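Home Features Food Houses Gardens Letters Subscribe

The Long Way Around a Loaf

When my sister moved to Hirkell she left behind a good mixer, two proofing baskets and a jar of starter that she had kept going through three apartments and one divorce, and she left them all with me on the understanding that I would bake. I did not bake. I fed the starter when I remembered, and I wrapped the mixer in a dish towel, and for most of a winter I told her over the phone that the bread was coming along nicely. Then in March she announced she was coming to stay, and I had nine days to become a person who made bread.

Which is how I ended up in the basement of the Mughal Street school, at a folding table dusted with flour, standing next to a retired bus mechanic named Danilo Policarpio and trying to copy whatever his hands were doing.

The class is called Slow Loaves, and it has been running there long enough that some of the people in it have taken it four times. Dayana Urrego teaches it in the evenings, after a full day at her own bakery, and she has a way of walking between the tables with her hands behind her back that makes you stand up straighter. She doesn't give out a recipe on the first night. She gives out dough, already mixed, and has you sit with it (literally sit, in a chair, with the bowl in your lap) while she talks about the town she grew up in and the oven her grandmother shared with the family next door. I'll admit I spent the first half hour wondering when we would start. By the second I had quit looking at the clock, and my dough had puffed up against the plastic wrap like a little pillow.

I had imagined that bread people would be fussy, and a few of them are. There is a man who weighs his salt twice. But most of the conversation around those tables has to do with where a person bakes, and how they make do with it, and I found I could have listened to that all night. Danilo works on a cutting board laid over the bathroom sink, his kitchen being what he calls a hallway with a stove in it. Fahad Paracha bakes in the break room of the print shop where he works nights, and he times his loaves by the folding machine. One woman rolls out her dough on the dining table she was married at – the reception was at home, it rained – and won't hear of covering it.

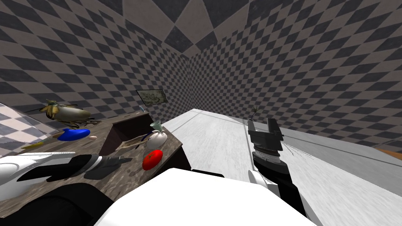 It got me thinking about how little of what I know about kitchens I learned from cooking in them. I grew up doing homework in one. My mother paid the bills there, cut our hair there, and once rebuilt a carburetor there on a spread of newspaper while a pot of beans went on behind her. The actual cooking seemed to fit itself in around the edges. When I rented my first place I looked at the closets and the water pressure and hardly glanced at the kitchen, and for years I chopped onions on top of the refrigerator, which came up to my shoulder, without it once occurring to me that I could move the cutting board.

Dayana has strong feelings on this subject. She thinks the height of the surface matters more than the flour, and on the third evening she came around with a yardstick and a stack of old phone books and had us try kneading at different levels until our shoulders dropped. Mine dropped at a table so low I would have called it a coffee table. Danilo's was higher, Fahad's higher still, and the man with the salt turned out to have been kneading on tiptoe for a year and a half. She wrote each of our numbers on a strip of masking tape and stuck it to our aprons. I still have mine. It's on the refrigerator, below the dentist's card.

She also sent us to look at ovens, and this was my favorite part. Mohsin Satti keeps a wood-fired one behind his house on the far side of the rail line, built by his uncle, and he opens the yard to the class once a session. You bring your dough in a bowl in the car with the seat belt around it. I drove there so slowly that a boy on a scooter passed me and waved. The fire had been going from before dawn and the bricks had that deep, even heat that you feel on your shins first, and Mohsin slid our loaves in one after another with a peel as long as a canoe paddle. He had 138 slips of paper in a cookie tin, one for every person who has ever baked in that yard, each with a name and the kind of bread. Mine says "sister loaf." I hadn't asked him to write that.

We ate the first ones standing up, far too hot, with butter that somebody had wrapped in a wet cloth. Mohsin's wife brought out tea. A good deal of what got said in that yard was about bread we'd had as children, and I noticed that people remembered the shape and the crust and who had carried it home, and were quite vague about the taste. 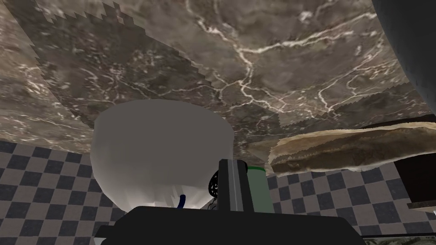
Flour is forgiving, but dough will tell you what it thinks of the place you've put it. Wood holds on to a little warmth and a little grip. Stone stays cool, so butter doughs love it and an ordinary loaf can turn sulky on a cold morning. Ehsan Bugti, who cut countertops for most of his working life and now takes the class mainly for the company, told us he never chose a slab from the polished side alone. He liked to get down and look up at it from below as well. There's a lot to see if you bother: brown and taupe running together, and white veins that fork again and again like lightning and thin away as they go. Most customers, he said, pick a stone standing up and then spend twenty years looking only at the part next to the toaster. He has a leftover piece at home, a hand's width thick at one end, and he kneads on that.

My sister arrived on the evening train with 2 suitcases and a bag of oranges. I had a loaf on the counter, my fifth, a bit lopsided where it had caught the side of the pot. She walked right past it to wash her hands and then came back and put her ear down close to it, the way she used to do when we were girls and our grandmother's came out, to hear whether the crust was still crackling. It had quit hours before. She cut the heel off anyway and ate it without anything on it, leaning against the stove in her coat.

We baked every morning she was here. She kneads much faster than I do and talks the whole time, and she thinks the masking tape is ridiculous, although I caught her on the second day with a phone book under her bowl. When she left for Hirkell she took half the starter with her in a jam jar, and I kept the other half, and we've agreed to compare them at Thanksgiving.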